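How do I budget for a two-arm bench cell? (padlock and key work)

Asked in Equipment & Planning

I teach an evening locksmithing and hardware class, and we've been given the go-ahead to plan a small two-arm cell for next year. I am so excited about this that I've been sketching it on napkins! The job I have in mind is simple to say and hard to do: pick up a padlock, hold it steady with one arm, and work the key with the other.

I have quotes for the arms, so please don't worry about those. My trouble is everything else. Which small stuff should get its own line in the budget, and what can wait? I got one quote from Waltbridge for a "starter enclosure" and it was a single number with no breakdown. Also, does the table surface matter, or can I use any old bench?

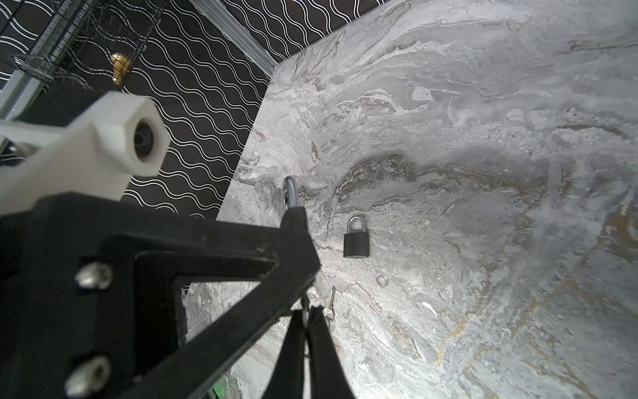 Padlock and key on the marble-pattern top.

The lock is the part I'm sure about. The key is small and it lies flat, so I'm guessing the fingers are where I should spend. Am I right?

Answer 1 (accepted)

You are right about the fingers, and good for you for starting with the task! I planned a cell like this last winter and went over by 326 dollars, all of it in bits I hadn't listed. My list, in the order I'd buy now:

Frame and rail. Aluminum extrusion for the posts, a crossbar at the back, and one rail along the front that both arms bolt to. Price the mounting plates separately. I paid 229 for extrusion from Florkier and then had to order again for brackets.

Cable management. Conduit and a big bag of zip ties. Leave plenty of slack over the wrists, more than looks tidy.

Storage inside the cell. Wire baskets that hang off the crossbar or a post are cheap, and they keep spare pieces off the floor of the cell. Get two.
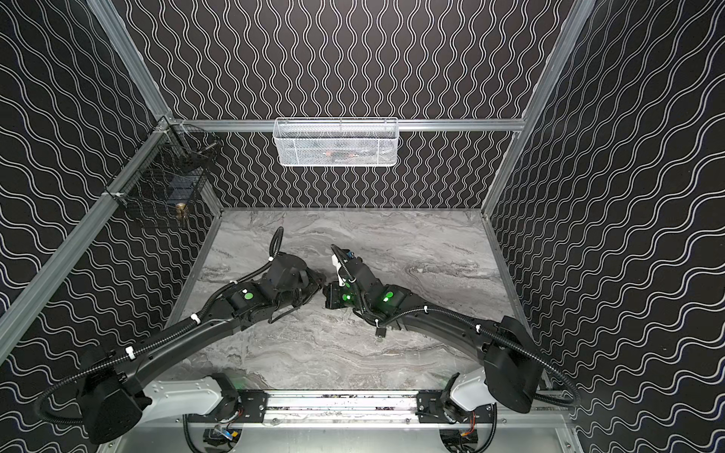
Drurnetti, 8/20/24

Look at how near the two grippers get to each other in the middle. Draw that on paper before you fix the base spacing, with the arms folded in as well as stretched out. If the bases end up too far apart you lose the shared space, and then you've paid for two arms that can't hand anything over. I moved mine twice. Moving is free if you bought a long enough rail, so buy the long rail.

Wall panels. Ours were 47 for the set and I'd call that optional in the first year.

For the rest, think about what happens once the lock is off the table:

1. Holding the body. The fingers have to clamp the lock body and leave the shackle clear. Budget for two sets of finger covers.
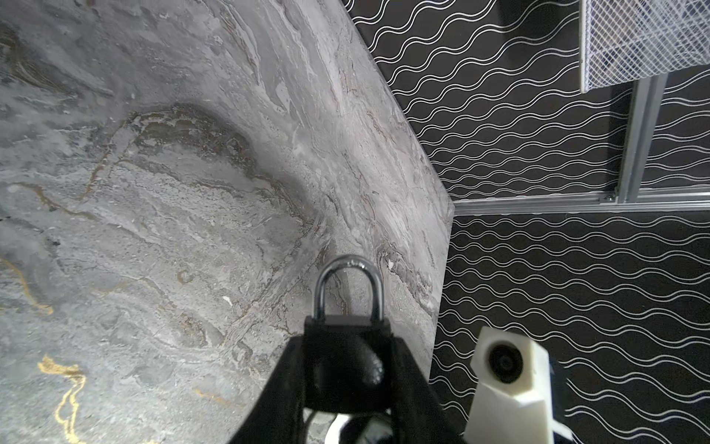
2. Seeing the work. Put a wrist camera mount on each arm. A 3D-printed one is fine and you can print it again when you change your mind about the angle (you will). Count the lens and the cable with it, not under "computers."

3. Spares. Put 100 aside for bolts, washers and screws. It sounds like a lot until you've stripped the same hex socket on two evenings running.

Have fun with it, this is such a good project for a class.

Answer 2

Just get whatever bench you have and put a sheet on it. We used a door. Worked ok. The arms are the money, the rest is noise

Answer 3, from Kenta Koyama

I'd disagree a little with the door! The surface is worth some thought, and it's one of the cheapest things on the list. Ask for samples and lay your own keys on them under your own lights before you order anything. A busy pattern and a bright patch of reflection can both make a small silver key harder to pick out through a camera.

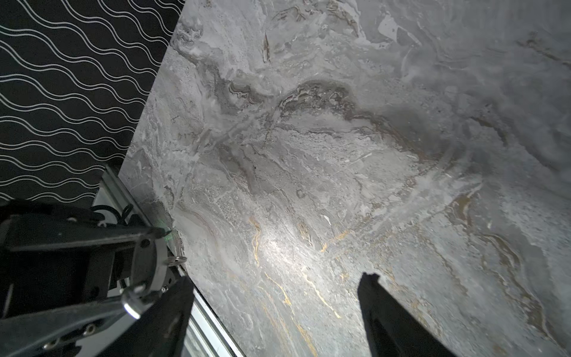
Hirano, February

Marble-pattern tops like this one are lovely to look at, and with all those veins they give you a properly tough test. If you want an easy first term, choose something plain and dull. If you'd like the students to run into the hard cases early, go for the pattern. You could also buy one of each and swap them, which is what I'd do with the money you save on panels.

One more for the budget: lamps. Two you can move beat one big one overhead, and you can chase the glare off whichever spot you're working on.

And ask Waltbridge for the itemized version. They may well have one sitting in a drawer. Compare it line by line with the list in the first answer and cross out what you already own.

Comment from the asker: Thank you all!! Ordering samples first, then the long rail. Does anybody know if the baskets come in a deeper size?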